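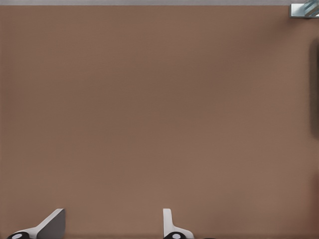 シミュレーターの中でグリッパーを操作して、感想を聞かせてくれる人を募集してます!Hamauというグリッパー比較の小さな企画をやっているハイナルカ(Hajnalka Vida)です。比べたいのは操作を受け持つコントローラー2種類、GutonとTrevor。同じアームに同じ課題、変えるのは手元だけです。画面は手首側の視点で、下のほうに白っぽい指が左右に開いて見えて、その先は茶色い平らな面が広がるだけ。この指をどれだけ思いどおりに寄せられるか、そこを試してほしいんです。私はGuton派なんですが、同僚のObinna Mohammedは断然Trevor派で、もう二人で言い合っていても決着がつかなくて(笑)

経験はまったく問いません。ゲームのコントローラーを握ったことがない人も大歓迎!前回は68人が来てくれて、操作の記録は476本になりました。今回は左利きの人が足りていないので、心当たりのある方はぜひ声をかけてください。
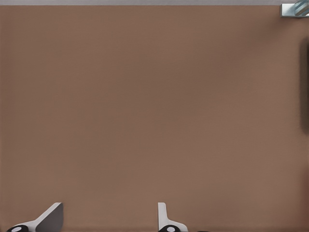

Vamdale通信 第5号 p.2

当日の流れもざっくり書いておきますね。最初に練習、そのあとGutonとTrevorを交代で使ってもらいます。どちらが先かはくじ引きです。指を開いた状態からスタートして、閉じる速さや止めやすさについて、終わったら短いアンケートに答えてもらって解散。途中で休憩したくなったら遠慮なく言ってください、お茶もあります。

場所はVamdaleの2階、期間は4月いっぱい、受付は午後5時まで。交通費は出ますが謝礼はお菓子です、すみません…。申し込みは受付に置いてある用紙に名前と利き手、来られそうな時間帯を書いて箱へどうぞ。画面酔いしやすい方は、その旨もひとこと添えてもらえると助かります。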